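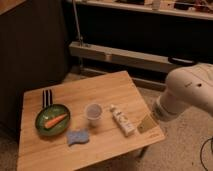

## 4. Setting out the play table

This section explains how to prepare the small square table of the Govincombe playroom set before each session, and how to put the things away after. Please read section 3 (assembling the table) first. The table must stand on its own legs on a flat floor or on a short carpet. On a thick rug it can rock.

### 4.1 Before you start

You need the table, the toy kitchen bag and the washing bag. The toy kitchen bag contains the green frying pan with the striped handle and the orange carrot. The washing bag contains the light blue sponge, the white cup and the white tube.

1. Wipe the table top with a damp cloth, in the same direction as the boards. Let it dry for 20 minutes.
2. Check the edges with your hand. If you feel a splinter, rub it with fine paper and wipe again.
3. Look for the small dark stamp near one edge of the top. Turn the table so that the stamp is on the side where the adult will sit. You do not have to do this, but all the drawings in this guide are made in this way.

**Note:** The stamp is not dirt. Please do not try to remove it. We received several letters about this in August.

### 4.2 Placing the things

4. Put the frying pan on the left part of the table, with its handle pointing to the far side. A handle which hangs over the near edge is easily pulled down by a sleeve.
5. Lay the carrot inside the pan. It may lie in any direction.
6. Put the sponge in front of the pan and a little to the right. The wavy side has no top and no bottom.
7. Stand the cup upright behind the sponge, with the opening up. Leave it empty until the child has sat down.
8. Lay the tube flat, to the right of the cup. Check that the cap is closed.
9. Lay the flat gold piece near the right edge. It marks the place where finished things go.

Between the things there should be enough free space for a child's hand. If the table looks full, take the tube away first.

> **Caution:** The tube is a real tube and not a toy. Do not leave it within reach of a child under three years without an adult at the table.

> **Caution:** Keep cables on the floor away from the side where the child walks in.

### 4.3 Playing "cook and wash"

The game has two parts. In the first part the child cooks the carrot and moves it from the pan to the gold piece. In the second part the child washes the pan with the sponge. Water is optional. If you use it, fill the cup with not more than 35 ml, and put a towel over the carpet before.

Younger children often like to wash first. This is not a mistake, let them do so.

### 4.4 Putting away

10. Empty the cup and dry it inside.
11. Press the sponge well and leave it in open air overnight. Do not close it wet in the bag.
12. Return the pan and the carrot to the toy kitchen bag.
13. Wipe the table again as in step 1.

If a part is missing, write to Vasylyna Horobets at Govincombe and give the part number: 226 for the pan, 677 for the sponge. Other parts are sold only as a complete bag.

*Text revised 18 Nov 2023. Checked by Noeline Gilchrist.*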